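Section 3: Setting Up the Centerpiece

This section covers the table cover, the scalloped dish and the artificial produce in the Cedach table display set. Read it through once before you begin. The Brultodcombe care sheet is a separate document and is not repeated here.

3.1 Before you start

Clear the table and wipe it with a dry cloth. If you had to wash the table, let it dry fully before you put the cover on. Moisture trapped under the cover can mark a wood finish.

Open the produce bag over a towel or a folded blanket. The stems are the weakest part of most pieces, and they tend to catch on each other in the bag. Do not pull a piece out by its stem. Hold the body of the fruit and work the stem free with your other hand.

CAUTION: The produce is artificial and is not safe to eat or chew. Keep the smaller pieces away from children under 3 and from pets.

3.2 Laying the cover

1. Unfold the cover with the printed side up. The leaf and flower pattern has no top or bottom, so either end can face the front of the table.

2. Smooth the cover from the middle out toward the edges with the flat of your hand. Fold lines from shipping usually drop out within 2 days. To remove them sooner, iron the cover on the unprinted side at the lowest setting.

3. Check that the cover lies flat where the dish will stand. A crease under the dish will make it rock.

Note: The cover may be hand washed. Do not use bleach. Do not tumble dry.

3.3 Placing the dish

1. Peel the protective film from the underside of the dish, if it has not been removed already.

2. Set the dish at the center of the table. The wavy rim has no front or back.

3. Press lightly on the rim at several points. If the dish moves, lift it and smooth the cover again.

4. Put one small piece in the middle of the dish and leave the rest on the cloth in front of it. The tangerine is a good choice. Step back and look at the dish from the places where people will sit. It is much easier to shift the dish now than when it is full.

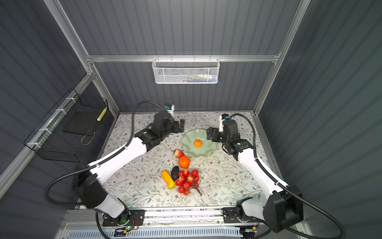 Keep the waiting pieces on the same side of the dish, close enough to reach without leaning over it. Sleeves and cuffs catch on the stems, and a dish that has been dragged out of place will usually pull the cover with it. The lychees need more room than the others. Lay the bunch down with its stem pointing away from the dish.

If the tangerine looks too far to one side, move the dish and not the fruit. The single piece is only a marker at this stage. Take it off once you are satisfied with the position and put it back in the bag or keep it for another layout.

3.4 Choosing a layout

The dish can be filled in many ways. The cluster layout described in 3.5 uses four pieces and leaves the rim clear all around. It suits a small table, or any table that will also be used for meals. The full layout in Section 4 uses every piece in the bag and is meant for a sideboard or a shelf.

For a cluster, pick pieces that differ in shape as well as color. Two round oranges side by side tend to look like one large lump from across the room. A long piece, a dark piece and one with a stem give better results.

Note: Produce from the older Frei set may be mixed with this one. The Frei pieces are lighter in weight and should go on top or toward the middle, where the others will hold them still.

3.5 Building the cluster

1. Lay the long yellow piece along one side of the dish. It acts as a stop for the round pieces.

2. Set the avocado on the opposite side at an angle, with the narrow end turned in toward the middle.

3. Place the strawberry between them, toward the back, with its stem up. Turn it until the stem clears the rim.

4. Fit the orange into the gap at the front so that it rests against the lower end of the yellow piece. Check that the pieces sit close together and that none of them hangs over the edge of the dish. 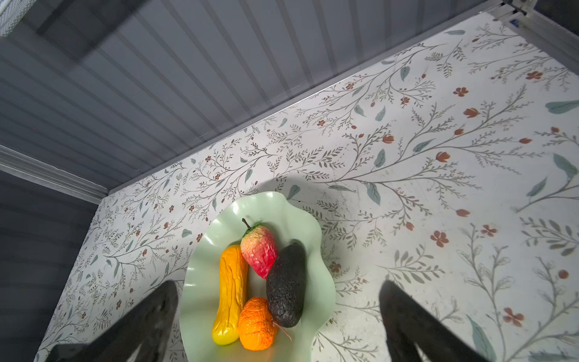
5. Leave the finished dish for a minute, then look at it again. If the orange has rolled forward, bring the avocado in slightly closer and reset it.

CAUTION: Do not use glue, putty or double-sided tape to hold the pieces in place. Adhesive will lift the color from the produce and may damage the glaze on the dish. The Brarkix display pads sold for candles are also unsuitable for this purpose.

3.6 Moving the finished dish

Take the produce off before you move the dish to another room. To turn it in place, hold the rim on both sides and lift it clear of the cover. Sliding the dish wears the print.

3.7 Cleaning and storage

Dust the pieces with a soft, dry brush. For the rough-skinned ones, such as the avocado, brush in one direction and then the other. Marks may be removed with a damp cloth. Do not soak any piece that has a stem.

Keep the set out of direct sun, and store it below 100 °F. Red pieces fade first. Wrap the avocado on its own, as the dark color can rub off on lighter pieces if they are packed tightly together.

Revised 8 Oct 2021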